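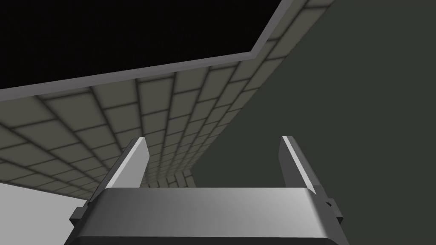

I've worked the housekeeping desk at Skirmont for years, and the tips on this page come from the months since we started letting robots try the rooms, on screen first and then for real. Ok-hee Wi sets up the simulated rooms and I tell her what a cleaner would do in them. My favorite tip so far: park with the fingers open and empty, the way they are by those beige tiles with the dark grout, so the next person can start any job from there!

A few more that help on our shift:

- **Write the job down the way you'd say it.** Bram Hendriks used to clean 30 rooms a week and now spends his mornings writing notes for the machines (he misses the walking, I think). "Do the bath" is no good — "wipe the tiles up to the rim" is.
- **Clear the floor before the arms go out.** A long plank by a low bed or couch, a flat gray thing lying just below it — pick those up first. And look at where the other arm is, too, if it's down low by an open door. 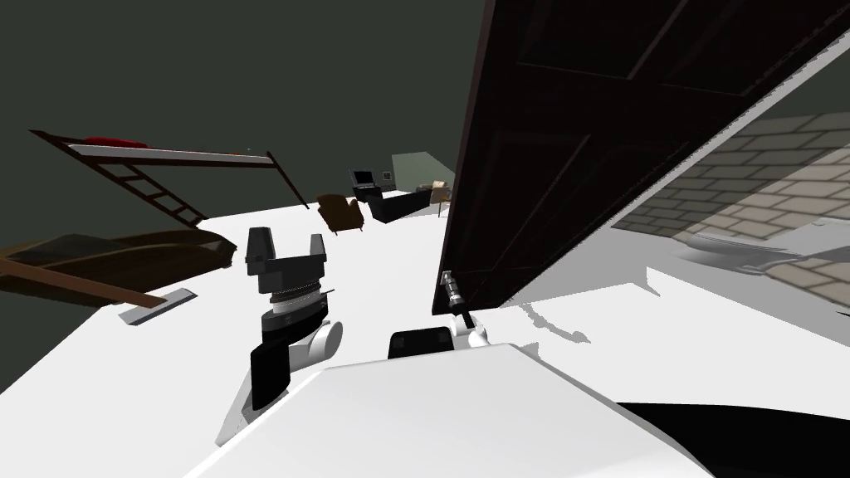 - **Keep 15 minutes for people.** We swap complaints before the next run, and Ok-hee fixes what she can.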